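Nidum: a dataset of health claims and what the studies say

Welcome to Nidum! We collect health claims printed on product labels, shop pages and leaflets (magnets for sore knees, copper bracelets, detox foot pads, you name it) and pair each one with the published trials that tested it, if there are any. Shiuli Hettiarachchi reads the trials and Gayan Kumarasinghe keeps the files tidy.

What's inside

claims.csv: 1758 claims, one per row, worded as the seller worded them
trials.csv: 197 trials, with group size, control type and main outcome
links.csv: which trial goes with which claim

In this release 166 claims were re-rated after a second reading, and the old ratings are kept in the column rating_prev.

Ratings

supported, mixed, unsupported, untested. Please don't read "untested" as "false"! It only means we found no trial by March.

Known gaps

English-language sources only. Dosage is missing for most herbal teas. Claims about pets were dropped in version 3.

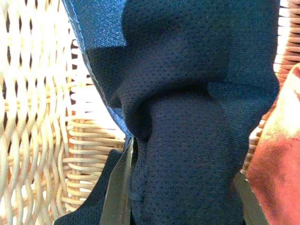
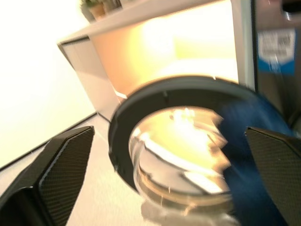
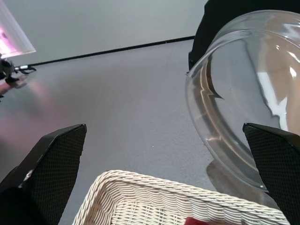

Claims are grouped by what the product is made of, and we'd love help with that part. The material column takes one plain value, all lowercase. Perforated mesh like the navy fabric in the first picture goes in as "mesh", so a "cooling" shirt and a "energy" knee sleeve can end up side by side, and that's how we like it. Send corrections to the Wivadstead list with the row number and a link to the paper.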